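Okbridge Support Desk
Ticket: Grip force readings and the arm purchase
Raised by: Iona Tosh
Assigned to: Nicanor Casado
Category: Planning and purchasing
Status: Waiting on vendor

Iona Tosh, 9:12 am
I'm the one who has to sign the equipment plan for next year, and I'm not ready to. The plan asks for two Juller arms with the soft gripper, plus a three-year service agreement, on the strength of the simulated home trials. I've read the results sheet twice. It says the gripper held the object in 30 of 33 runs. It doesn't say what the gripper was holding, how heavy it was set to be, or what happened in the other three. Can somebody tell me whether these figures mean anything for a purchase?

Nicanor Casado, 10:40 am
Hi Iona. The runs were done in Nultolus, using the living room layout. Default settings for everything apart from the arm model, which came from Juller. The missed three are logged as "grip lost" with no further detail. I can rerun with full logging if that helps.

Iona Tosh, 10:55 am
Please do. "Default settings" worries me more than the misses. Who picked the defaults?

Nicanor Casado, 11:31 am
They ship with the software. I opened the object file and the mass field was blank. Nultolus fills a blank mass with its own value, and that value is very light. Friction was filled in the same way. So the gripper may have been lifting something close to nothing.

I've put a mass and a friction value in by hand and started the rerun. View from the first run is attached for the record.
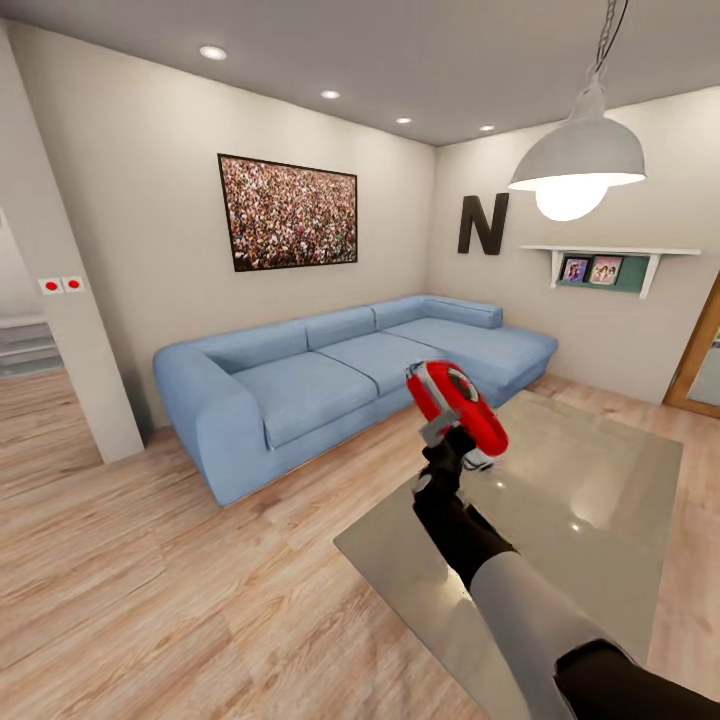
Living room layout, red and white object held in the gripper over the glass coffee table.

Iona Tosh, 1:20 pm
Thanks. It looks very nice, which is part of my trouble with it. The first page of the proposal has a view like this on it and I suspect it did most of the persuading. There are reflections on the table top and a lit lamp, and the object has no weight. I would sooner have had the weight.

Questions for the thread:
Is the glass table a solid thing in the software, or could the arm pass through it?
Does the Juller arm model include the real payload limit, or only the shape?
Is the sleeve on the forearm in the quote? I can't find a line for it.

Thilini Cassim, 2:05 pm
Jumping in from purchasing. The sleeve isn't in the quote. Juller lists it as an accessory and wants us to ask for a price. Same for the mounting base. The service agreement covers parts but not travel, and their nearest technician isn't in our province. I flagged that in October and got a brochure back.

Nicanor Casado, 2:48 pm
Table: solid, collision is on. I drove the arm down into it to check and it stopped at the surface.
Payload: shape and joint limits only. The payload field is set to unlimited. I've changed it to the number on the Juller data sheet.
Had to stop the rerun and start again because of that.

Abilio Lorente, 3:15 pm
I wrote the proposal, so I'll own the blank mass. I'd still argue the trial has value. It shows the arm can reach over furniture in an ordinary room and get to a held position without hitting anything. We were never going to learn grip strength from software.

Iona Tosh, 3:26 pm
Then the proposal shouldn't quote a grip result, Abilio. Reach I can believe. If reach is what we tested, please write that, and take the 33 runs out of the costing section, where they're being used to skip the loan period.

Abilio Lorente, 3:50 pm
Fair enough. Will redo that section. Shao offered us an arm on loan in the spring and we turned it down to save on freight. I can ask whether that's still open.

Thilini Cassim, 4:02 pm
Ask them for freight both ways in writing before you say yes to anything.

Nicanor Casado, 4:37 pm
Rerun finished. With mass, friction and payload set, the arm still gets to position every time. The grip results are worse and they shift a lot when I change friction even slightly. I don't trust either set enough to put in a budget. Full logs are in the ticket folder. I've asked Juller for measured friction values for the gripper pads. No reply yet.

Iona Tosh, 4:45 pm
Holding the purchase line. I'll move freight for one loan unit into this year's plan and leave the two arms as "not approved" until we've had one on a bench picking up something with weight in it. Keep this ticket open until Juller answers about the pads, and get a price on that sleeve.

Status changed: Waiting on vendor
Watchers added: Tadeusz Urbańczyk, Thilini Cassim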